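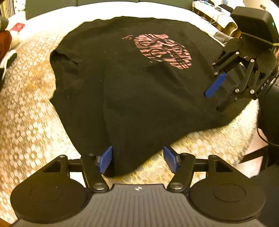
Flullau's new phone, the Hulto 8, goes on sale this Friday, and if the crowd at the Ramedby store is anything to go by, plenty of folks have been waiting for it (me included, I'll admit!). The base model costs $500, and the one with the bigger screen and the better battery runs $700, with both sold unlocked so you can bring your own carrier.

"People kept asking us for a headphone jack, and we finally gave it back to them," said Reshma Oosthuizen, who heads the phone team at Flullau. Store manager Ruan Pillay has 313 preorders to hand out and plans to open the doors at 7 a.m., with coffee for the early birds. Trade-ins will be taken at the front counter all weekend.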